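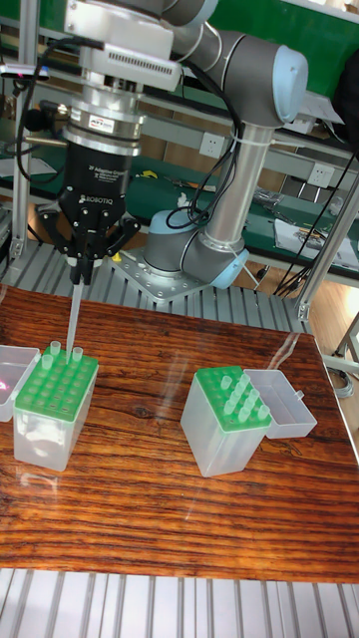 Ticket 267 – label printer skips every second label
Opened 11 Feb 2019, Parnton stores

Hello again! The Vellow printer is at it again, one good label, one blank, one good, one blank. I've turned it off and on (twice, before you ask) and put a fresh roll in. It was fine on the old rolls, so I'm wondering if the new Asada ones are a slightly different length? 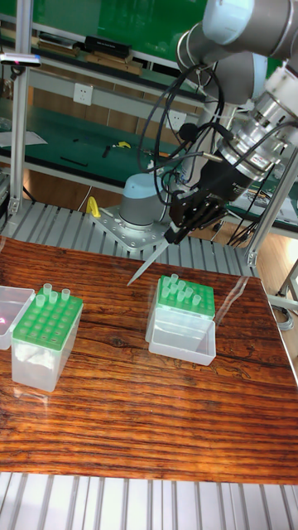
Update: found the gap setting! It was on 2 mm and the new rolls want 8, so I've changed it and run the calibration thing from the menu. Straight prints are lovely now. Small labels still come out a bit low, and those are the ones I need most, for fiddly stuff like the tip boxes on the wood-grain table. Is there a separate offset for them in Voicu, or do I just nudge the template? Leaving this open till I hear back.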